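Section 6: Setting Up Your Purnix Under-Sink Water Filter

Welcome, and thank you for bringing a Purnix into your kitchen! Most people finish this section in a single relaxed evening, so put the kettle on first (you'll be without cold water for a little while) and read all the steps through once before you pick up a wrench.

Before you begin

Clear out the cabinet under the sink, all the way to the back wall. Set aside a towel, a shallow bowl for drips and the Plakgate bracket from the small box. Anything that usually lives beside the sink can move to another surface for now.
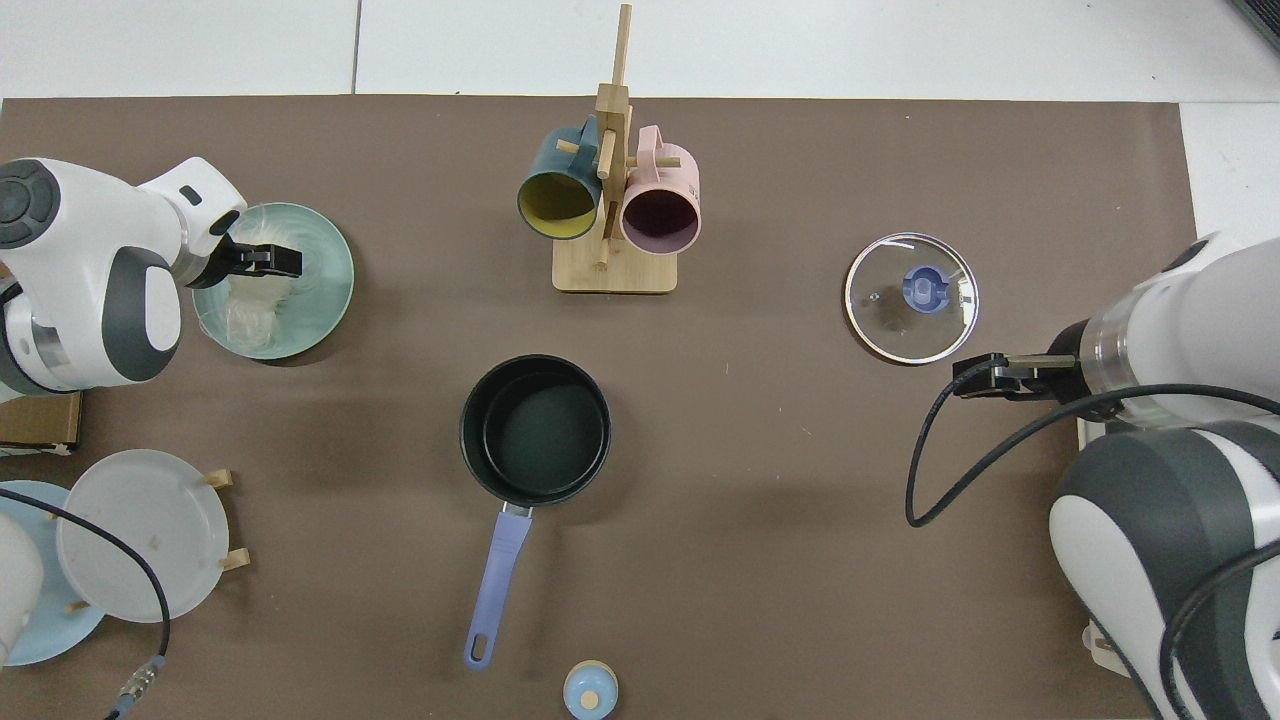

Plate and glass pot lid on a brown paper mat.

1. Turn the cold water valve clockwise until it stops, then open the faucet and let the line drain.

2. Hold the Plakgate bracket against the cabinet wall and mark the two screw holes. Leave 2 inches of free space underneath, or you'll have a hard time getting the cartridge out later on.

3. Screw the bracket in place and hang the filter head on it. The arrow on the head points toward the faucet.

CAUTION: Never connect the filter to the hot water line. Hot water damages the cartridge and isn't covered by the warranty. 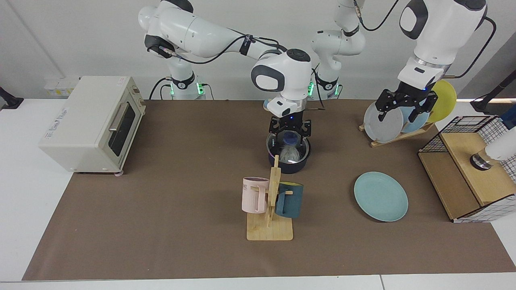

4. Push the blue tube into the port marked IN and the white tube into the port marked OUT. Push firmly, then give each one a gentle tug. A tube that slides back out needs a cleaner, straighter cut.

5. Twist the cartridge up into the head until it clicks.

Note: If you bought the older Teltow head, there is no click. Line up the two dots instead and you're all set. 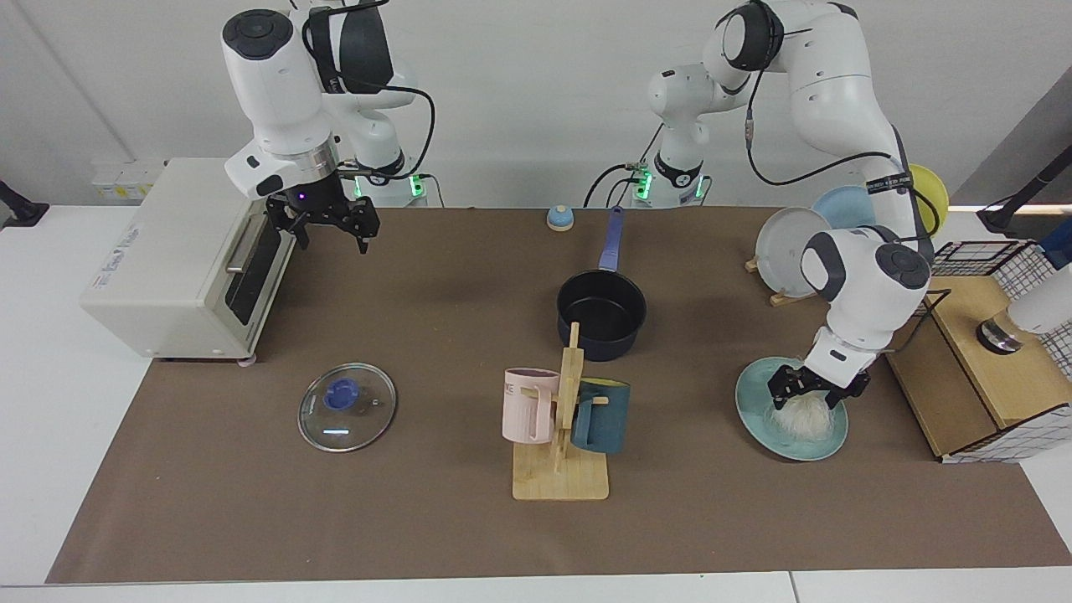 6. Open the valve slowly, a quarter turn at a time, and feel around every joint with a dry finger. Then run the faucet for 29 minutes. Cloudy or grayish water is perfectly normal at first, but please don't drink it or cook with it!
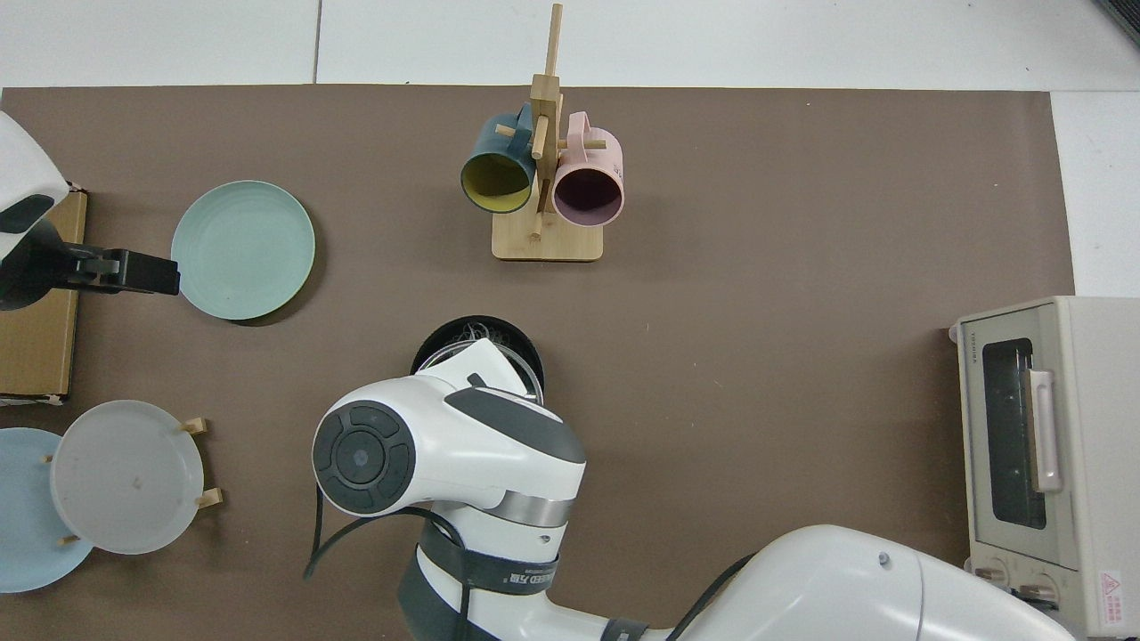
Changing the cartridge

Plan on a fresh cartridge every 6 months. Write the month on the label with a marker (April, say) so you aren't left guessing. Replacements are sold under the Cheetham name as well, and they fit the same head. Close the valve before you twist the old one out, and keep that bowl handy.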